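6 October 2022

Solenoid day, at last. I've been putting this off since September, mostly because the drawer under the bench window had turned into one knot of black wire and I couldn't face it. Jucélia Vasconcelos came by yesterday wanting something to work the latch on the Kotville cabinet (the little display one with the drop-down flap), and I had to admit I didn't know what we'd got that still pulled properly. So this morning was a sorting morning, with tea, and I quite enjoyed it!

First thing, for whoever opens that drawer next: please don't pull on the leads. If two are tangled, lay the whole lump on the table and work from the plug end. I found one with a wire hanging on by a couple of strands, and I'd bet money that came from somebody yanking it out in a hurry (possibly me). It's gone in the mending tin with a bit of masking tape on it.

What the latch needs: a short straight pull, a spring strong enough to send the plunger back again, and some way of fixing a link to the end. The flap isn't heavy. The old catch was a bent bit of strip and a rubber band, and it lasted two years, so we aren't asking for miracles. Jucélia would like it quiet as well. I said I'd see. These things clack, that's their nature, but a scrap of felt where the washer lands might take the edge off it. I tried felt on the Malten door job and it helped for a while, then the felt packed down flat and we were back to clacking. Maybe a slice of soft tube this time?

The other question is how long it has to be held. For the flap it's a quick tug and let go, which suits me, as I don't like leaving these switched on. I did that on the Falcão puppet stage, where one held a curtain pin for the whole of the first act, and it came out far too hot to touch. Fine afterwards, but it smelt dreadful and I had to explain myself. So: short pulse, then off, and the spring does the return. Write that on the circuit drawing in BIG letters, please.

Wiring note while I remember. The plugs are handy but they don't fit the Broltik board, and I don't want to chop them off every time and then be cross the next time we need one. I'm going to make up a short adaptor lead and keep it in the drawer. Diode across the coil, on the adaptor, so it can't be forgotten. Jucélia has the crimp tool, I think. It isn't on its hook, anyway.
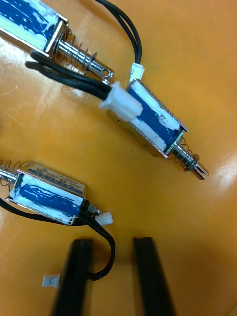 *Reading time: 3 minutes*

Small push-pull ones, with the blue-wrapped coils in open metal frames. The tape has gone white in streaks and smears, and I can't make up my mind whether that's glue or something else, so I'm leaving it alone. I like the one with the forked tip best for the latch: you could slip a flat link into the slot and put a pin across it, if there's room to drill. The other way to go is the tip with the small round hole, which would take a loop of wire straight off, no drilling, and honest piano wire would do. I'll mock up both in card before I cut anything.

The label I could half read with my glasses pushed up looks like JF-0530B. The rest of the print is tiny. I've copied the number inside the drawer lid with a question mark after it, so somebody with younger eyes can check.

Still to do:

- bench supply on, short pulses only, and feel each one pull
- measure the travel with the calipers and write it HERE, not on the back of an envelope
- adaptor lead for the Broltik board
- ask Jucélia how far the flap catch has to move (she said "a bit")
- soft tube, see what's in the plumbing box

The drawer itself now has a card divider down the middle, leads coiled on one side and odd springs on the other. I ran out of the narrow card, so the back corner is only folded paper and will want replacing. Leave the springs where they are, please, they're in order of stiffness and it took me ages.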